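I've been riding to work with other people since I moved out to Utholm, and I get asked a lot how you set up a carpool that lasts longer than a couple of weeks. So this is how we did ours!

Start with one person, not four. I put a note on the bulletin board at work with my street, my hours and my number, and Genowefa Wieczorek called me that evening (she lives two stops down the 326 bus line, which we were both sick of). Two riders is plenty to test a route.

Next, drive it once on a day off -- with coffee, it's kind of fun. Time it door to door and pick a meeting spot with legal all-day parking. We use the lot behind the Berrada bakery.
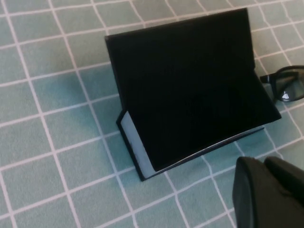 **Filed under: Commuting > Sharing the ride**

Now talk about money before the first trip. We split gas and tolls evenly and settle up once a month, on paper, in a little notebook that lives in the glove box. My share in April was 12 dollars less than a single week of parking downtown, and I may have done a small dance.

Then agree on the boring stuff:

- how long you wait (we say five minutes, then the car goes)
- who to text when you're sick
- radio, food, perfume
- what happens if someone has to stay late

For that last one, keep a backup. Mine is the late bus from Gostance, and I've needed it twice.

Once it's running smoothly, add a third rider. Garnet Lachance joined us in the spring and we've done almost 500 miles together, mostly arguing about which exit is faster. It's the Rillel one, Garnet!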